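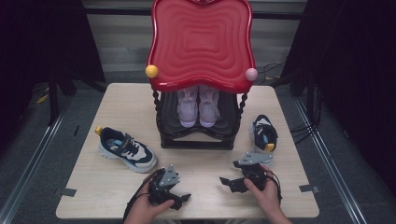
红顶小鞋架,紫粉那双在下层,蓝白那双在两边

列表:Urkcombe 家庭收纳(中文)
主题:Re: 小孩鞋架到底放哪 / 顺便问桌子

各位好,Tiina 好,

回晚了,锅上还炖着东西,想到哪写到哪,见谅。

先答鞋架。就是上次说的那个,红色波浪边的面,前面两个角一边黄球一边浅粉球,黑色的麻花腿。现在搁在桌上,先摆摆看,最后落在哪还没定。我们家那位嫌颜色太跳,小的喜欢,那就先听小的。

下层是黑的,浅浅一个托盘的样子,前沿带弧。紫粉色那双并排放进去,鞋头朝外,两只快贴上了。左右再塞就别想了。我本来打算一层摆两双,放弃。所以你问“一层能不能放两双”,答案是看鞋,学步鞋那种小的也许行,现在这种厚底运动鞋不行。我们这双底子不薄,又是粘扣带,带子往外一翘更占地方。

要不要鞋头朝里?我试了几天。朝里的话小孩蹲下去看见的是后跟,一伸手就能拎走,快是快,左右老分不清。朝外她认得出来是一对,穿的时候得自己转个方向,慢一点。我们早上来不及,但还是选了朝外,因为她放回去的时候肯摆整齐。朝里那几天全是一脚踢进去的。各家孩子不一样,你们试了在说。

蓝白那双是大的那个的。后跟有个黄色小拉襻,我强烈推荐有这种拉襻的,手指勾住一提就上脚,不用踩后帮。这双粘扣底下还有鞋带,我一开始觉得多余,后来发现可以不管它,调好松紧就放着,平时只动粘扣。洗的时候麻烦点,带子要抽出来,不抽的话洗完皱成一团。

他的鞋我还没给位置。图里一只躺着一只站着,平时门口差不多也就这德性。红面上能不能放鞋?你问的这个我想了半天。面上是一圈一圈凸起来的纹路,灰掉进沟里要拿旧牙刷刷,我不想让鞋底踩上去。上面打算放袜子,或者帽子手套,轻的东西。Drallow 那种软布筐应该可以,我量了筐还没量架子,量完再报。

清洁:湿布先擦,沟里用牙刷,最后干布收一遍。别喷厨房那种去油的,我在别的塑料玩具上用过,发乌,擦不回来。麻花腿最烦,缝里积灰,棉签绕着走。下层托盘是最好弄的,鞋拿出来一抹就完。沙子多的话先倒,别一上来就湿擦,会变成泥。

稳不稳:我拿手按过前面两个角,没觉得要翻。可我没让孩子扶着它站起来过,也不打算试。你家那个正是见什么扒什么的年纪,请放在够不着的地方,或者等等再买。这条我认真的。

鞋不摆的时候怎么收,我现在这么弄,乱,但管用:

进门先在垫子上跺两下,脱。
湿的不上架,塞报纸放阳台,第二天再回来。
每天穿的留一双在架上,别的进柜。
小了的当天就拿走,别留着“再穿一周”。我留过,一留就是一季,最后送人都嫌晚。
粘扣上的毛和头发,用梳子或者牙签挑,周末看电视的时候弄。

最后一条真的有用,粘扣不粘十有八九是毛堵了,不是坏。挑完跟新的一样粘。

号码的事也顺便。Tiina 你说鞋里面写的号跟店里量的对不上,我也碰到过。我现在不看号,拿硬纸板让孩子站上去描一圈,最长那个脚趾往前再留一指的余量,剪下来塞鞋里试。纸板能轻松滑进去又不晃,就买。两只脚都要描,我家小的左脚比右脚长,按长的买。纸板背面写上月份,贴在柜门里,过一阵子拿出来再比。

好,桌子。你问的重点其实是桌子对吧,我看你信里一半都在说桌子。
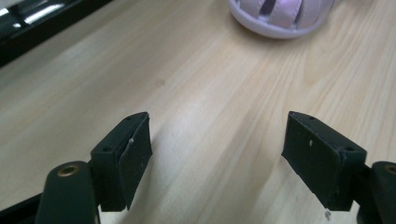
桌面近看,细纹斜着走,有几道颜色偏蜜

这是近处的。底色浅米偏黄,细纹弯弯的,斜着上去,右边有几道深一点,蜂蜜色那种。你说要找“浅但不要发白”的,我觉得就是这个调子,配红色鞋架也不算难看。方的,四边都能坐人,你要拿来给孩子做手工的话我觉得比长条的好用,长条的总有人够不着胶水。

是实木还是贴面?不知道。别问我了,哈哈。我敲过,听不出来。翻过来看底下也没看明白。有懂的请回一句,怎么不刮不撬地分辨,我是真想知道。听说看侧边的纹能不能跟面上接起来,我看了,看完更糊涂。

脏了看不看得出来:浅色桌子,碎屑、灰点子一眼就看见,饼干渣尤其。有人嫌烦,我倒喜欢,看见了才会去擦。深色那张在厨房,藏灰,一个礼拜不擦也没人说,一摸一手。水印目前没碰上,不过我们不往上放热杯子,所以不算数。蜡笔用湿布加一丁点小苏打能下来,轻轻的,别使劲蹭,使劲蹭那一块会发亮,跟周围不一样。记号笔没办法,垫纸吧。

鞋上桌这件事,我知道有人要说。鞋底擦过的,底下回头也擦了。平时不上。

价钱你也问了。桌子是 Ruotsalainen 的旧货,标价 200,我没还价,怕他不卖。鞋架是跟别的东西一起拿的,单价说不上来,真的,发票是合的。你去 Trustonen 那边问问,他们仓库一个月清两次,经常有小孩家具,椅子多,桌子少。去之前打个电话,我白跑过。柜台要编号,我那张是 3520,你报这个他们就知道是哪一种,不用形容半天“浅色的、方的、有纹的”。

运的话,腿要是能拆就拆了走。我没拆,硬塞后座,磕了车门一道,肉疼。拿旧毯子裹桌角,胶带别直接贴在面上,撕的时候心惊胆战的。

下面是原信,我把问到的都留着,跟前面对照着看吧,我没逐条插进去,来不及。

> 发件人:Tiina Savolainen
> 主题:小孩鞋架到底放哪 / 顺便问桌子
>
> 大家好,
>
> 我们刚搬到 Urkcombe 北边,门厅窄得很,现在所有的鞋都堆在门后面,开门要用肩膀顶。我想给孩子弄一个自己的小鞋架,她快三岁了,想让她学着自己放。
>
> 看到有人提过一个红顶的,带小球,下面一层黑的。想请问用的人:
>
> 一层能不能放两双?
> 上面那层能不能也放鞋,还是只是好看?
> 好不好擦?我们门口是土路,鞋底总是带泥。
> 会不会翻?小的那个刚会扶着站,什么都要扒。
> 鞋头朝里还是朝外,有没有讲究?我婆婆说一定要朝外,我没问出为什么。
>
> 另外想找一张旧桌子,浅一点的木头颜色,但不要那种发白的。孩子画画、剪纸、捏泥都在上面,偶尔我也在上面改衣服。所以不能太娇气,也不想太便宜,一两年就散。预算有限,旧的完全可以。如果哪位手上有这样的桌子,能不能说说纹路是什么样的?店里的照片都是远远的,灯又黄,看不出真颜色。我上次照着店里的照片买了一块窗帘,拿回家是绿的。
>
> 还有鞋的号码,店里量的和鞋里写的总差一点,你们信哪个?
>
> 问题太多了,挑一个回就行,先谢谢。
>
> Tiina

又补一点,刚才关火去了。 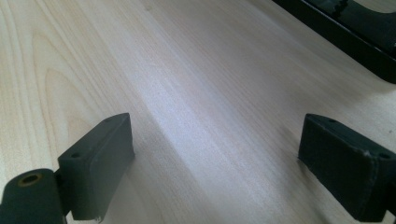

本页最后更新:5 月,16 时

同一张桌子。光线不一样颜色就不一样。左边还是米色、奶油色,往中间往右就发灰粉,甚至有一点点紫。你要是只看这一张,肯定以为是张冷色的桌子。所以你说店里照片灯黄看不出真颜色,我太懂了。我的建议是去看实物,带一块你家地板的样或者窗帘角,放上去比。白天去。

左边那个纹我很喜欢,一层套一层像个拱门,外面一个大的,里头一个尖一点的。小的说是山,大的说是火箭。上面靠左还有个褐色的小点子,像个节疤,淡淡的,有点糊。你要是介意这种就先说,Trustonen 那边有时候肯让你挑,有时候不肯,看谁值班。

中间那片发白的是反光,不是掉漆,放心。反光这个事你得考虑,孩子画画的时候如果正对着窗,白纸加桌面一起晃眼睛。桌子转个方向,让窗在侧面就好多了。或者垫一张不反光的大纸,我用的是包装纸翻过来,脏了就换,还能当画纸,画完整张收走,省事。改衣服我觉得也没问题,就是别拿划粉直接在上面画线,细纹里嵌进去难擦。针掉上去倒是好找。

捏泥的话,一定一定垫东西。不垫的话干了以后要拿指甲一点点抠,我抠过,别学我。

关于你婆婆说的鞋头朝外,我问了我妈,我妈也说朝外,也没说为什么。那就朝外吧。

门厅窄那个,我再啰唆两句。你量过门打开以后背后还剩多少吗?从门把手那边量,不是从合页那边。我第一回就是量错了边,买回来的柜子门只能开一半,来客人要侧着身子进。儿童鞋架浅,靠墙应该还行,但要是放门背后,孩子蹲在那儿放鞋,外面有人一推门就撞上了。放在门开的对面那侧,哪怕离门远两步,多走两步没关系的。

土路带泥那个,门外放一个硬毛的垫,门里再放一个软的。硬的刮,软的吸。只放一个我觉得不够。泥干了再刷,湿的时候越刷越往缝里走,尤其厚底鞋,底下花纹深。鞋架下层那个托盘里我想铺张纸,还没铺,怕她撕着玩。你先铺了告诉我。

三岁自己放鞋能不能行?能,但别指望天天行。我们是先只管一双,就那双紫粉的,别的都不归她管。放对了就过,放反了也过,我晚上自己换回来。后来她自己发现带子朝外好看,就一直那么放了。催的那几天反而一塌糊涂。

对了上次有人在列表里问鞋垫要不要拿出来晒,要,顺便回了。拿出来晾透再塞,大太阳底下别晒太久,边上会卷。

还有谁有同款架子的请说一声面上都放什么,我到现在还没想好,袜子放上去怕滑下来。也请顺便告诉我沟里的灰有没有比牙刷更快的办法,毛刷我试过,太软,刷不到底。

图发两遍的话不好意思,刚才网断了一下,不知道第一封出去没有。如果看到重复的删一封就行,内容一样的,就多了后面这几段。

Tiina 你要是周末去 Trustonen,顺手帮我看看有没有小凳子,矮的,孩子坐着换鞋那种,颜色随便,只要不晃。有的话先给我留一句,我自己去拿。

孩子叫我了,先发。

——
Urkcombe 家庭收纳列表,回信请保留主题行。退订发空信到列表地址,主题写“退订”。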